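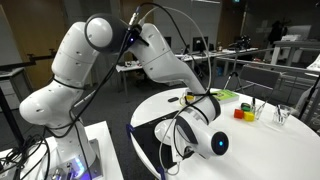
The arm bends over the round white table, blue light glowing at its wrist.

Small-room tips for sound installations and audio pieces
5 Dec 2023
By the Vurnitach workshop blog
21 comments

I've been making sound pieces for galleries and draughty church halls for years now, and most of what I know came from getting it wrong in front of visitors. People keep asking me for my workshop notes so I've finally typed them up. They're in no order at all, sorry!

Speakers first. Put a folded tea towel under each one before you spend any money. I bought fancy rubber feet for a piece I showed at Fellarier and they were lovely, but a tea towel folded into four did very nearly the same job on a hollow plinth (and you can wash it). If the plinth still buzzes, fill it with bags of dry sand. Tie the bags twice. I once swept sand out of a gallery for most of a morning.

Label both ends of every cable. Masking tape and a laundry pen will do, folded over so it makes a little flag. I write the room, the speaker number and the length, and I do it at home with a cup of tea, never on the day. My longest run so far is 20 metres and it looked exactly like all the others once it was coiled up in the box.

For hiding cables along a skirting board I use fabric tape in the wall colour, but test a bit behind a door first and leave it overnight. Old emulsion comes away in sheets. Warm the tape gently with a hairdryer when you take it down and pull it back on itself, slowly.

Echo is the big one. Bare rooms turn spoken words into soup, and if your piece has voices in it people will give up after a minute. Borrow duvets! Hang one on the wall facing the speaker and another behind it, then cover them with plain calico so it doesn't look like a bedroom. Old wool blankets are better still – I got 2 from a charity shop in Bondelura and they've been in every show I've done.

Set your volume with people in the room. Coats and bodies soak up an awful lot, and what sounds enormous at nine in the morning is a mumble on opening night. I ask a few friends to stand about and chat, then mark the right spot on the dial with a dot of nail varnish. Bright red is easiest to find in the dark.

Keep a spare copy of the sound file on a memory stick taped inside the plinth. Write the file name on the tape as well. Mine for the May show at Åberg was called 516, which meant something to me when I exported it and nothing whatever six weeks later.

Dust the speaker cones with a soft make-up brush, dry, and keep furniture polish well away from them. For scuffs on white plinths, try a slightly damp melamine sponge before you reach for the paint.

Last thing, leave a one-page switch-on sheet for whoever opens up in the morning. Big writing, plugs numbered in order, your phone number at the bottom. I stick mine inside the cupboard door with the leftover fabric tape.

Shared 20 times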